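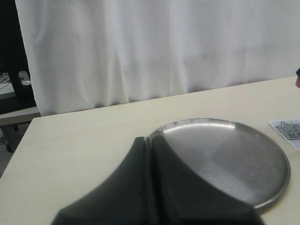
Flonville has paused all unattended running of its two-arm tabletop cells after a gripper failed to release when it was told to. The fault came up on a Thursday afternoon at the company's Pellton test site, during a routine pick-and-place job. The work is simple: the arms handle small items on and around a round steel plate, set on a cream table in front of a white curtain. One gripper reported that its fingers were open while they were still closed. The arm then began its next move and pushed down on the table with more force than the job allows. An operator pressed the emergency stop. There were no injuries.

The cell was out of use for 25 hours while engineers checked both arms. They traced the fault to a position sensor in the gripper, which had gone on sending an old reading after a brief loss of signal. The control software accepted that reading and did not raise an alarm.

"The arm should have stopped by itself and it didn't," said Catrin Prothero, head of safety at Flonville. "We are treating this as a safety matter even though the damage was minor."

Flonville has told the six customer sites that use the same gripper. Until the update is installed, those sites are asked to:

Keep an operator within reach of the stop button whenever the arms are powered.
Run at reduced speed.
Check sleeves and cables at the start of each shift. 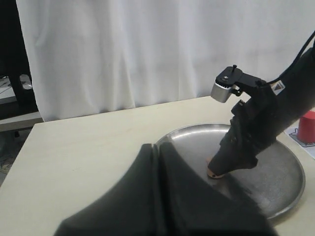 A sleeved arm with its fingertip at the steel plate, Pellton test site.

A software update is being tested now and is due in October. It will stop the arm if the finger reading does not change after an open or close command. Zustitz, which supplies the sensor, is looking at the part separately.

"We'll share what Zustitz finds with every site," said Kam-wah Cheung, who leads the engineering team.

Customers with questions should contact Hoi-yan Choi at the Flonville service desk.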